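Projects > Rundeston Hedge and Verge Survey > Reports to funder

Progress report, second stage
2020-06-22

Spending is below plan, which I mention first because it is the only part of the survey that has gone faster than nature. Of the 3,449 pounds released by the Primance fund for this stage, most is still in the account. We had meant to spend it on hiring halls, and the halls have been shut.

The target was to record 3,000 metres of hedge in and round Rundeston before the end of August. We have done a good deal of the easy half. The easy half is the lane out to Tusell, where the hedge is old, mixed and can be reached from the tarmac. The other half runs behind the Smits yard and consists of bramble with a hedge inside it, or so the 1950s map claims.

Surveyors work alone for now, each with a stretch of lane and a recording sheet. The sheet asks for woody species, height, gaps and ground flora. It also has a box marked "other", which has been filled in with great energy. I now know where every abandoned tyre in the parish lies, and I have passed the list to the council, who thanked me in the tone you would expect.

Completed sheets stand at 122. Four of these could not be used: two gave no location, one gave a location in the sea, and one was mostly a complaint about strimming.
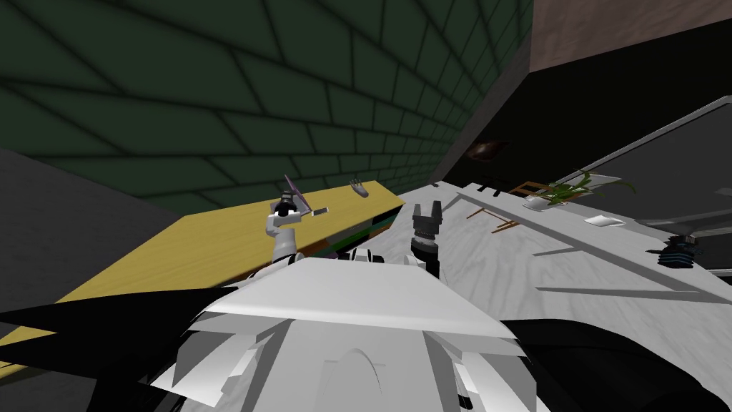

Smits wrote in after the spring newsletter to ask why we count hazel and hawthorn but leave out ivy, given that ivy is what is holding most of the hedge up. It is a fair point and I had no good answer. Ivy goes on the sheet from next month, and the earlier stretches will be walked again in the autumn, when it flowers and even I can find it.

Early results are mixed. Hawthorn is everywhere, as promised. Field maple turned up in seven stretches where the old survey had none - either it has spread, or the old survey was done from a car. Elm is present as suckers, all of them short and hopeful. Gaps are worse than we feared on the Tusell side, mainly at gateways widened for larger tractors.

We ask for two changes. The first is to move the unspent hall money to hedge plants and guards for the gaps, to go in this winter. The second is to shift the final report back by 4 months, as the bramble has not yet agreed to our timetable.

Related reports
Rundeston Hedge and Verge Survey: first stage report
Tusell lane verge cutting dates
Primance fund: how to ask for a change of use
Pond survey, closing report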